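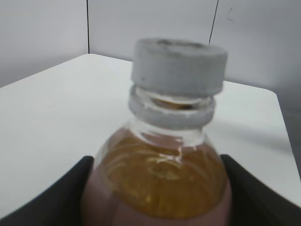
Clear bottle with amber liquid and light gray screw cap, at the white table.

Progress report to the Hakala fund, December 19, 2020
Prepared by Yuzuki Kobori, Titcombe refill project

In this period we have tested closures for the refill bottles. We received 370 caps from Erkar, and Vasanthi Khondokar checked all of them by hand. We rejected 11, mostly for a weak thread.

The neck ring is still a question for us. Some users in Floddale told us that they do not know if a bottle was opened before. Oranuch Yimyam has written a short notice about this, and it is now with the printer.

From the grant of 3000 we have 42 left in the line for materials. We ask for your permission to move money from the travel line, which we did not use this year.

Next step: second delivery of caps, then filling tests with Kirsten Frandsen.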